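Druvcombe Robotics Club: Frequently Asked Questions
Manipulation Group, spring term

Questions about the block-in-basket task come up at every sign-up session, so the answers are collected on one page. Last edited in March by Niamh Daly. Corrections go to Shayne Pearce.
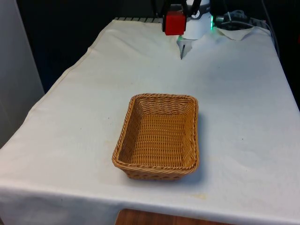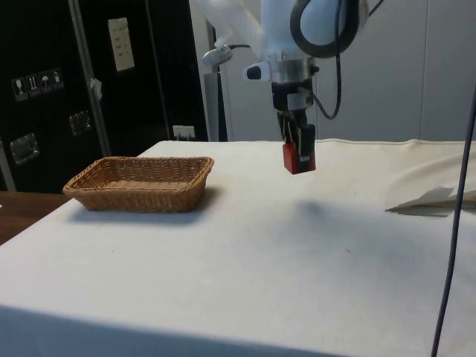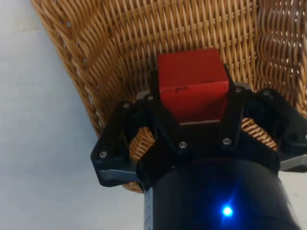
What does the Manipulation Group do?
The group teaches a robot arm to pick up a block and set it down in a container, and measures how often it succeeds. Members record demonstrations by driving the arm by hand, train a policy on the recordings, and run scored trials. We work with one task per term. This term's container is a shallow wicker basket on a white cloth, and the weave matters more than new members expect: a block released over it can come down on an uneven surface, and the strands give the wrist camera a busy pattern behind the red block. A policy trained on a smooth plastic tray last fall did poorly when we moved it to the basket without new data.

Do I need to know how to program?
No, not for the first term. New members start as operators. An operator needs to be able to follow the reset procedure, drive the arm, and fill in the log correctly. Members who want to work on training should be comfortable with Python and with a Linux command line. Simão Ramalho runs a short introduction to both at the start of each term.

How much data has been recorded so far?
The current set holds 1,151 demonstrations. Of those, 97 are held out for checking the trained policy and are never used for training. Please do not move files between the two folders. If you think a recording is in the wrong folder, tell Simão Lobo.

What counts as a valid demonstration?
The block starts on the cloth, outside the basket. The operator picks it up, carries it over the rim, and releases it inside. The recording ends when the fingers are open and clear of the rim. A recording is discarded if the basket is pushed by the gripper, if a hand enters the workspace, or if the block is dropped on the way. Discarded recordings are kept in a separate folder with a one-word reason in the file name.

Does the basket have to be in the same place every time?
No. Move it between recordings. It may be turned, and it may be anywhere the arm can reach as long as the whole base is on the tabletop. Early recordings had it in nearly the same spot each time, and the resulting policy went to that spot whether or not the basket was there.

Should I smooth the cloth between runs?
Only if a fold is high enough for the block to lean on. Small wrinkles are fine and should be left alone. Do not replace the cloth without asking. A change of cloth is a change of background and has to be entered in the log.

How is a trial scored?
A block at rest inside the basket scores 2 points. A block that is lifted clear of the cloth but does not end up in the basket scores 1. Anything else scores 0. There are no part points for touching the block. The scorer and the operator must be different people.

What software is used?
Recording and playback go through Cellus, which was written by former members and is maintained by Martim Torres. Training jobs are sent to the shared machine, Avura. Accounts on Avura are given out after your second session. Jobs longer than 8 hours need to be booked on the sheet.

The arm stopped and will not move. What should I do?
Press the stop button if it has not been pressed already. Check that no cable is pulled tight at the wrist. Then restart the controller from the Cellus menu and run the homing routine with the table clear. If the same fault comes back, leave the arm off and write down the fault code. Do not push the joints by hand while the brakes are on.

Is there a competition?
Yes. The group enters the Sequeira Cup in the tabletop class at the end of the term. The container is announced on the day, so training on one basket will not be enough. Teams may record new demonstrations on site during the setup period. Entry is open to any member who has scored at least one full session.

Can I use the recordings for a class project?
Yes, with credit to the group. Ask Shayne Pearce for a read-only copy. Do not work from the live folder.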